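Troubleshooting stalled inserts when shelving binders with a two-arm robot

Applies to: Irnano shelving task, cabinet profile B, head camera control
Updated May 4, 2024

Error 518 is raised when the hand motors draw more current than the insert step allows. The most common cause in cabinet work is contact with a door or a shelf edge while both hands are on the load. The controller stops forward motion and keeps the grip closed. It does not release, and it does not back out. The operator has to do both.

The steps below were written after a run at the Cáceres office in which the same fault came up repeatedly on a low two-door cabinet. The log for that run has 2,619 entries, most of them repeats of the same warning, so filter by code before reading it.

Before touching the arms

1. Press pause on the Skillisix panel. Do not use the emergency stop unless a person is at risk. On this build it cuts power to the fingers and the load will drop.
2. Keep hands out of the cabinet. A stalled finger is still pushing and can move several inches when the contact frees.
3. Confirm that both hands show HOLD. If one shows FREE, go to "One hand only" below. 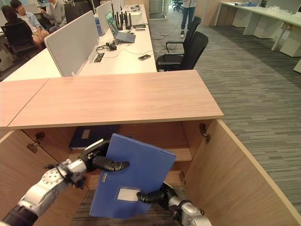
The insert step assumes that the load is square to the opening. A tilt of a few degrees is absorbed by the wrists. Past that, the lower corner reaches the shelf edge before the rest of the load has cleared the doors, and current rises on one side first. Check the two current traces. If they separate before the fault, the load was tilted. If they rise together, the load was square and the target depth is wrong.

Backing out

1. Set arm speed to the lowest value.
2. Select both arms and jog straight back along the approach line. Do not rotate the wrists while any part of the load is inside the doors.
3. Stop when the load is clear of both door edges. Lower it to the floor or onto the cabinet top and open the hands.
4. Clear 518 and move the arms to the wait pose.

Checking the doors

The path planner reads door angle once, at the start of the task. If a door swings in afterward, the planner still uses the old angle. Open both doors as far as the hinges allow, then run Rescan. Compare the drawn outline with the real door edges, mainly at the bottom, where the overlay is least accurate.

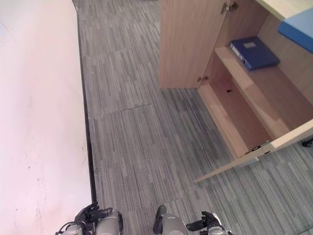

Both cabinet doors open, one binder flat on the shelf, hands low and away from the opening.

If the outline does not match, redo the camera calibration before going further. Changing the door angle by hand in the profile file will hide the fault on one cabinet and cause it on the next.

Correcting the tilt

Regrip outside the cabinet. One hand goes high on the load and the other low on the opposite side. Level the load in front of the opening, then wait for the pose estimate to settle. The default settle time in the Flendau hand driver is 300 ms. We had shortened it to save time and have since put it back. 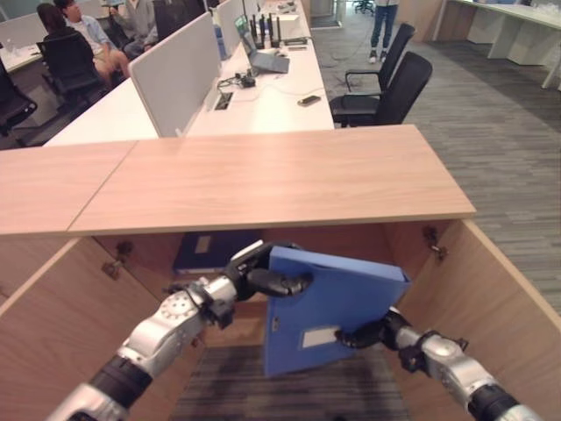 Load tilted in front of the open cabinet, left hand at the upper corner, right hand low.

Do not start the insert from a pose like this one. Level first, then advance. If the tilt returns each time the arms move, compare finger force left to right and reduce the higher side one step at a time.

One hand only

If one hand has let go, the other is carrying the full load and may slip. Support the load from below with a padded board, open the remaining hand from the panel, and remove the load by hand once both arms show IDLE.

Retest

Run the insert 2 times at low speed with an empty binder before returning to normal speed. Watch the gap between the fingers and the shelf board during withdrawal as well as during the insert.

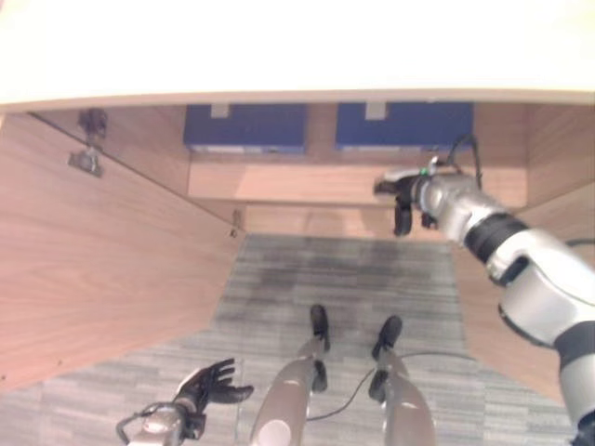
Withdrawal faults carry the same code but need a different fix. Increase the lift before retreat in the profile, and check that arm cables have enough slack to follow the wrist without pulling on it.

If 518 appears again at low speed with a level load and a fresh scan, take the robot out of service and save the log before restarting. A restart clears the current traces.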